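Jeu de données Hundeck - relevés de hauteur de nappe phréatique

# Hundeck : fiche de données

12 partages - 3 commentaires

Version du 22/07/2021

## Objet

Hundeck rassemble des relevés piézométriques de la plaine de Stimmont, saisis à partir de carnets de terrain et de fichiers d'enregistreurs automatiques. Le jeu sert à l'étude des variations saisonnières de la nappe libre et au calage de modèles d'écoulement à l'échelle du bassin. Il ne contient aucune donnée de qualité d'eau.

Le réseau comprend 30 piézomètres. Parmi eux, 14 sont équipés d'un enregistreur ; les autres sont relevés à la sonde manuelle. La profondeur est mesurée depuis le repère de tête de tube, puis convertie en cote absolue au moment de l'export.

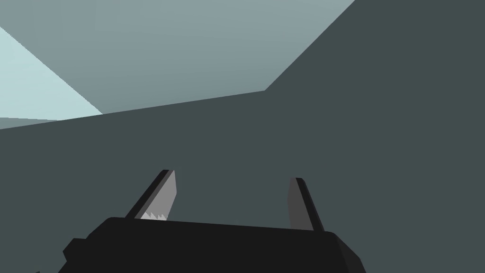

## Contenu du dépôt

- `mesures/` : un fichier CSV par ouvrage, encodage UTF-8, séparateur point-virgule.
- `ouvrages.csv` : coordonnées, cote du repère, profondeur totale, position des crépines.
- `corrections.csv` : journal des corrections appliquées, une ligne par intervention.
- `scripts/` : conversion, contrôle et export.

Les fichiers bruts des enregistreurs ne sont pas distribués. Ils restent archivés à Undton dans leur format d'origine.

## Champs des fichiers de mesures

- `id_ouvrage` : identifiant stable, jamais réattribué après abandon d'un point.
- `horodatage` : temps universel, format ISO 8601.
- `prof_m` : profondeur de l'eau sous le repère, en mètres.
- `cote_m` : cote piézométrique calculée.
- `mode` : `M` pour manuel, `A` pour automatique.
- `qualite` : 0 (non contrôlé), 1 (validé), 2 (douteux), 9 (rejeté).

Une valeur absente est notée par un champ vide. Le zéro est une valeur légitime dans `prof_m` : plusieurs ouvrages de la partie basse affleurent en fin d'hiver.

## Compensation barométrique

Les enregistreurs mesurent une pression absolue. La pression atmosphérique est soustraite à partir du baromètre de Meléndez, seul point de référence du réseau. L'écart d'altitude entre le baromètre et chaque ouvrage est corrigé par un terme constant, sans prise en compte de la température de l'air.

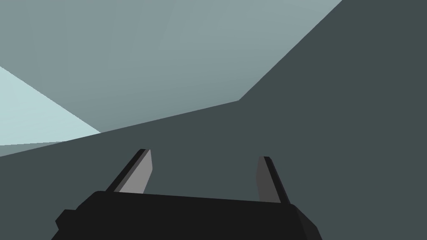 Ce terme constant suffit pour les moyennes journalières. Pour les séries horaires, il laisse subsister un résidu lors des passages perturbés rapides, et les utilisateurs qui travaillent sur la réponse aux marées terrestres devront refaire la compensation avec leur propre série barométrique.

## Contrôle et erreurs connues

Le contrôle se fait en deux passes. La première, automatique, signale les sauts supérieurs à 20 cm entre deux pas de temps consécutifs. La seconde est une relecture du graphique, ouvrage par ouvrage, avec comparaison aux points manuels voisins. Au total, 569 valeurs ont reçu le code 9.

Les causes les plus fréquentes sont l'inversion de deux chiffres à la saisie, la confusion entre repère de tube et repère de capot, et la remise en place de la sonde à une profondeur différente après déchargement. Ce dernier cas produit un décalage permanent ; il est corrigé par recalage sur la mesure manuelle suivante et consigné dans `corrections.csv`.
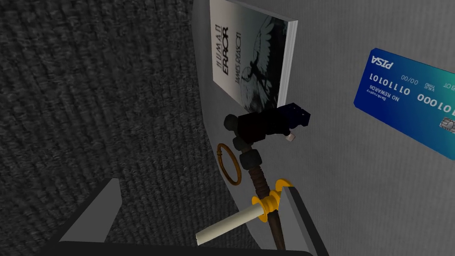 Les pompages agricoles proches ne sont pas considérés comme des erreurs. Les rabattements correspondants conservent le code 1, même lorsqu'ils dépassent le seuil de la première passe. Aucun inventaire des forages privés n'est joint.

## Limites d'usage

- Les cotes de repère antérieures au nivellement de novembre n'ont pas été recalculées pour les ouvrages abandonnés.
- La couverture est faible en bordure nord de la plaine - l'interpolation y est déconseillée.
- Les séries manuelles ont un pas irrégulier. Ne pas les rééchantillonner au jour sans indicateur de lacune.

## Utilisation

Lancer `scripts/export.py --qualite 1` pour obtenir les seules valeurs validées. L'option `--cote` remplace la profondeur par la cote absolue. Sans option, toutes les valeurs sont exportées, rejets compris.

## Licence et citation

Réutilisation libre avec mention de la source : « Hundeck, relevés piézométriques de la plaine de Stimmont ». Indiquer la version employée. Toute modification des codes de qualité doit être signalée dans les travaux dérivés.

Éléments récents

- Undton : format des archives d'enregistreurs
- Meléndez : série barométrique horaire
- Stimmont : carte des ouvrages et des crépines
- Notes de nivellement, campagne de novembre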